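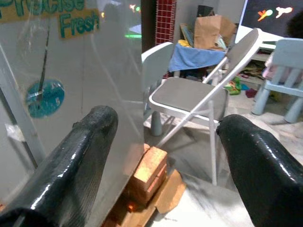 The blocks had been its job since March. Pick up the top one, carry it to the bin by the wall, let go, come back for the next. The woman from Hurkbridge had typed the list herself, and blocks came first on it because her supervisor at Prustlow thought they would be easy.

She sat on the floor with her back against the wall and a clipboard on her knees. The log said 2,396 tries. It didn't say how many were any good, so she had started a column of her own in pencil. Her column said 970.

"Go ahead," she said, though it didn't need to be told.

The fingers came down, stopped, and opened a little wider. She had learned not to hold her breath at this part. Her daughter could clear a whole room of blocks in the time the arm took to decide on one, if you promised her juice. But her daughter also hid them in shoes.

The fingers closed. The top block went up, tilted, and stayed. The arm swung it over the cardboard and across the room, slow as a man carrying soup, and dropped it in the bin. She made a mark.

On the second block it caught the cardboard too. Block and cardboard rose together - one corner, then the whole sheet - and it carried both to the bin and tried to put them in. The cardboard was wider than the bin. It pushed. It backed off and pushed again.

She could have pressed stop. She watched it for a while instead. At home there was a sink full of dishes and a basket of towels, and she had told her mother that in a year or two a machine would be doing all of that. Her mother had said she'd believe it when she saw it fold a fitted sheet.

The arm let go. The cardboard slid down the side of the bin and the block went under a chair.

She got up, fetched the block, and laid the cardboard flat again. Then she wrote "cardboard" next to the mark and set the stack back up.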